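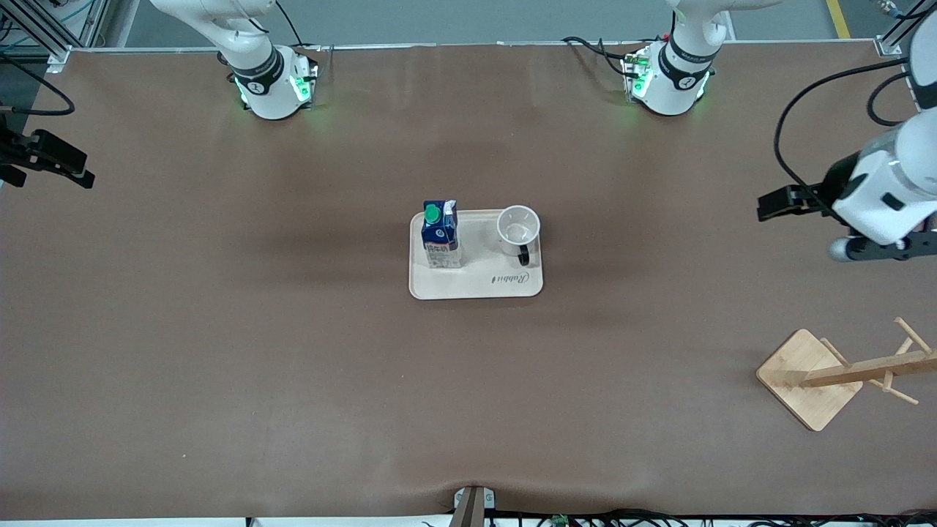 Oversize paper is the part of a town collection most often harmed by ordinary handling. Maps, building plans, and posters do not fit the boxes and shelves bought for letters and ledgers, so they are moved more often and with less support. Our first topic this morning is the surface on which they are opened. The brown covering on this long tabletop is smooth over most of its length, with a few soft wrinkles and creases toward the near edge, where it bunches slightly by a metal bracket. A crease of that kind is of little account under a book. Under a map sheet it becomes a ridge, and a person pressing the sheet flat will press it against the ridge. Ask the audience to think of the largest table in their own building and what is on it today.

**Introduction (before the next slide)**

Thank the Haverford Public Library for the invitation. State that these remarks are given on behalf of the Storkwood Records Center and cover the oversize paper survey completed in October. Note that the written report, dated 11/02/2020, is at the registration desk. Esperanza Iwasaki prepared the condition tables in that report and will take questions on them after the break.

**What was surveyed**

- 2,119 sheets, held in the main stacks and the Beltgate annex.
- Of these, 600 had been stored rolled, most of them without a core.
- The oldest sheets are property maps on cloth-backed paper. The newest are printed zoning plans.

Pause on the second point. Rolled storage saves space and is often the only choice for a small office. The survey does not recommend that every rolled sheet be flattened. It recommends that each roll have a wide core, a clean outer wrap, and a label that can be read without opening it.

**Handling**

Two people should carry any sheet wider than a person's shoulders. The sheet travels on a rigid board and is slid, never lifted by its corners. Pencils only at the table. Weights should be covered in cloth and set on the margins – never across a fold.

If asked about gloves: clean, dry hands are preferred for most paper. Gloves remain our practice for photographs.

**Flat storage**

Refer to the drawer diagram. We place no more than nine sheets in a folder, and the folder is cut to the size of the drawer so that it cannot drift. Small sheets should not share a folder with large ones. The Mimix catalog records now carry a drawer number and a folder number, and staff can find an item without searching through its neighbors.

Mention that the Beltgate drawers were measured twice. The inside depth was less than the supplier's drawing showed, and the first order of folders had to be trimmed by hand. Offices planning a purchase should measure the inside of the drawer with the drawer fully open.

**Costs and schedule**

Juniper Whitfield has asked that we not quote unit prices, as the contract is still open. Say only that folders were the largest expense and cabinets the second. Rehousing of the cloth-backed maps comes first, followed by the rolled plans.

Questions on loans and public copying should be held for the afternoon session. Leave the storage diagram on the screen during the break.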